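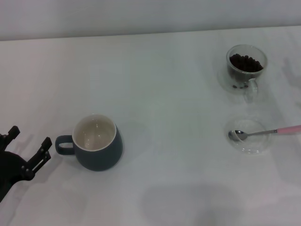 Drotton bringt Vurnia heraus — ein Greifer-Set für die kleine Werkbank

29/11/2021 — Ich schreibe unsere Pressemitteilungen ja immer selbst, und auf diese habe ich mich richtig gefreut: Ab heute könnt ihr Vurnia bestellen! Im Set stecken der Zweifingergreifer, das Netzteil und unsere Software Bivimell, mit der man dem Arm neue Handgriffe vormacht, ohne eine Zeile Code zu schreiben.

Geübt wird bei uns am Kaffeetisch. Dunkelblauer Becher, ein Henkelglas mit Kaffeebohnen, dazu eine flache Glasschale, in der ein Löffel mit rosa Griff liegt — klingt gemütlich, ist aber ziemlich gemein, denn klares Glas auf weißem Tuch ist für jede Kamera eine Zumutung (für meine Augen übrigens auch). Mein Kollege Ilango Warrier hat dafür 148 Übungen aufgenommen, und 12 davon liefern wir als fertige Vorlagen mit.

Kamala Marar vom Laborausstatter Pillai hatte das Set schon zwei Wochen zum Testen. »Die Einrichtung ging schneller als bei unserem Drucker«, schrieb sie mir. Die Anleitung fand sie zu knapp, die überarbeiten wir gerade.

Ausgeliefert wird ab Februar, mit fünf Jahren Garantie auf die Mechanik. Leihgeräte für Redaktionen gibt es auch, einfach bei der Pressestelle von Drotton melden!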